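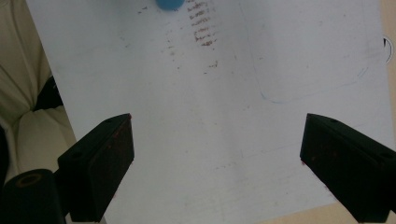 Photo: plendton_shed, posted in Cleaning & Stains

plendton_shed
Big white board that lives flat on the work table. Reddish-brown streaks near the top, with fainter specks off to the left and another small patch lower down. There's also grey scuffing all over but I can live with that. I bought the board used, so I can't say what the brown is. What would you try first? I'd like to keep the thin blue outline on the right if possible.

aoun66
Dry first. Plastic scraper held nearly flat, then a soft brush. If any of it is crumbly you don't want to wet it and turn it into paste.

Jetico
Disagree. Scraping is how you get more grey scuffs. Warm water, a drop of dish soap, lay a damp cloth on it for 13 minutes and see what colour comes off.

aoun66
Metal scraper, sure. I've used plastic on white boards for years and never marked one.

jiritz_b
Looks like rust to me. Lemon juice or a rust remover, but test a corner first.

Jetico
Could just as easily be paint. I wouldn't put acid on it before trying soap.

jiritz_b
Fair enough. Soap first, then.

lowerpaddock
Is the blue line marker? If it is, keep methylated spirits well away from it. I lost a whole layout that way in July. Run some masking tape down the left side of the line and work away from it.

plendton_shed
Don't know if it's marker, it's very pale. Will tape it off. And the blue thing at the top can be moved.

aoun66
How much was the board? New ones that size aren't cheap, but I wouldn't spend a weekend on it either.

plendton_shed
$3 at a clearance. I'll do the damp cloth tonight and try the plastic scraper on the small patch if that does nothing.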